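플레르논, 주방용품 '친환경' 표시에 제동… "근거 없는 문구는 4월부터 뺀다"

생활용품 유통사 플레르논(Plernon)은 자사 매장과 온라인몰에서 판매하는 식기 및 조리도구의 환경 관련 표시를 전면 재검토하고, 납품업체가 근거 자료를 내지 못한 문구를 4월부터 상품 페이지와 진열대에서 삭제한다고 밝혔다. 제품 판매는 계속한다. 빠지는 것은 문구다.

플레르논이 먼저 들여다본 품목은 젓가락, 주걱, 도마 등 46개다. '자연 유래', '지구를 생각한', '무해 성분' 같은 표현이 붙은 제품을 골라 납품업체에 원료 산지, 표면 처리 방식, 시험 성적서를 요청했다. 기한 안에 요청한 자료를 모두 제출한 품목은 2개에 그쳤다. 나머지는 일부 서류만 보내왔거나, 홍보용 책자를 근거라며 첨부했다.

상품 검수를 총괄하는 카르틱 몰라(Karthik Mollah) 이사는 "나무로 만들었다는 사실이 곧 친환경의 증거가 될 수는 없다"며 "어디서 벤 나무인지, 무엇을 발랐는지, 얼마나 오래 쓰는지 물으면 답이 짧아지는 업체가 많았다"고 말했다. 그는 이번 조치로 시장이 크게 달라질 것이라는 기대에도 선을 그었다. "문구 몇 개 지운다고 숲이 늘어나지는 않는다. 우리가 확인하지 못한 말을 우리 매장에 걸어두지 않겠다는 정도의 이야기다."

플레르논은 자체 인증 마크를 새로 만들지 않기로 했다. 업계에는 이미 비슷비슷한 초록색 마크가 넘치고, 유통사가 자기 상품에 직접 도장을 찍는 방식은 신뢰하기 어렵다는 판단에서다. 확인된 내용은 상품 페이지에 문장으로 적는다. '옻칠 마감, 칠 원료 산지 미확인'처럼 모르는 것은 모른다고 쓴다.

서류 대조는 외부 업체 플릴틱(Fliltik)이 맡는다. 플릴틱의 위안밍쉬안(Mingxuan Yuan) 책임연구원은 "성적서가 있어도 안심할 일은 아니다"라며 "시험한 시료와 실제 납품되는 제품이 같은 것인지가 늘 문제"라고 지적했다. 검토 비용은 플레르논이 부담하며, 결과가 나쁘게 나온 품목도 목록에서 빼지 않고 공개한다.

소비자 의견은 플레르논 온라인몰 내 '표시 문의' 게시판에서 받는다. 접수 내용은 매주 금요일에 정리해 답변과 함께 올린다.

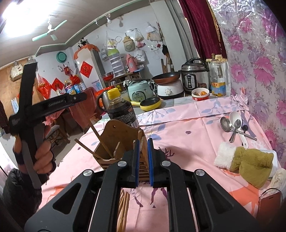
다음 검토 대상은 '반영구 사용'을 내세운 조리도구다. 반영구라는 말이 몇 년을 뜻하는지 납품업체마다 설명이 달라, 플레르논은 사용 조건과 기간을 숫자로 적어 달라고 요청해 둔 상태다. 답변이 오지 않은 제품은 해당 문구 없이 판매한다.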